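Household Organization and Packing, Evening Section
Vikville Adult Learning
Notes for Unit 2: Small boxes on a clear table

Welcome back, and thank you for bringing so many odds and ends along. In the first unit we spent our time on closets and on the big cardboard cartons, the kind you can hardly get your arms around, and several of you told me afterward that the closet wasn't really the trouble at home. It was the drawer by the phone, the dish on the dresser, the tin of buttons that has moved house with you and never once been sorted. So this unit is all about small things and the small boxes they go into, and I hope you'll forgive me if I go on a bit, as it is my favorite part of the course.

1. Start with the table

Before you open a single drawer, clear a table. I mean all the way clear, with the mail and the fruit bowl and the reading glasses somewhere else. A plain, light-colored surface is a great help if you have one (dark wood swallows up screws and hairpins, and a patterned cloth is even worse). If your table is dark, lay an old pillowcase over it, pulled flat.

Sit or stand so your elbows are comfortable. You will be reaching over and over again for the better part of an hour, and a table that is a little too high will let you know about it by bedtime. Put the box you are filling where your hand naturally comes down, a bit in front of you, and keep the unsorted pile off to the side. Most people do it the other way around the first time, with the pile in front and the box way out at the edge, and then they wonder why half the paper clips end up on the floor.

2. Choosing the box

A small box should be small. I know how that sounds! But we all have a habit of picking a container with room to grow, and then it grows. For buttons, keys, batteries, spare fuses, or the little hardware that comes with shelves, choose a box you can pick up in one hand with the lid off and still see to the bottom of.

Color is a real help here. I keep sewing things in one color and hardware in another, and I have done it so long that I reach for the right one without reading the label. You may like labels better, and that's fine, or you may like both. What I'd ask is that you pick one way and use it all through the house.

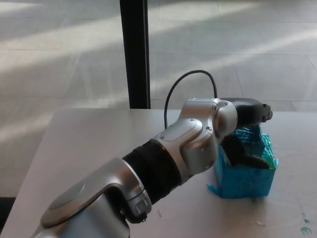
Go easy on the lids, too. A lid is wonderful for something you're putting on a high shelf until November, and a nuisance for something you want every morning. In the kitchen drawer I use no lids at all. In the hall closet everything has one.

3. Putting things in

Lower things into the box and let go near the bottom. Dropping them from above is quicker for the first few minutes, but small things bounce, and a glass bead that has rolled under the stove is a bead you no longer own. Put the flat pieces in first, then the heavier ones, then whatever is light or easily bent on top.

If the item is fiddly, take it between your fingertips, move your hand over the box, go straight down, and open your fingers. Then come straight back up before you swing away to the side. Those of you who have knocked over a full box with a sleeve on the way out will know exactly what I'm talking about. (Push your sleeves up. Take off the bracelet.)

Do one kind of thing at a time. All the keys, then all the batteries. It feels slow, and you'll be tempted to grab a mixed handful, but your eye gets quicker when it is only looking for one shape.

4. When the box is full

Stop a little below the rim. A box filled to the top can't be closed properly and can't be stacked, and the next thing you find will have nowhere to go. If there is still a good deal left over, you have either too small a box or too many of the thing. Give that second possibility an honest look. One of our students last term found she was keeping 70 twist ties. She let most of them go and tells me she hasn't missed them.

5. To do at home

Choose one drawer, just one, and please don't make it the worst. Clear your table, pick 2 small boxes, and sort for half an hour. Leave the boxes where you think they should live and go about your week. Then write a few lines on whether you put things back in them. If you didn't, write down where the things landed, as that is very often where the box should have been in the first place.

Bring your notes with you, and bring one of the boxes if it travels well. We'll set them out together at the start of Unit 3 and see how differently everybody went about it, and after that we'll move on to wrapping and cushioning. You'll want some old newspaper for that, and a roll of tape that hasn't lost its end.

Room for next time is the same as always. The side door is open from six.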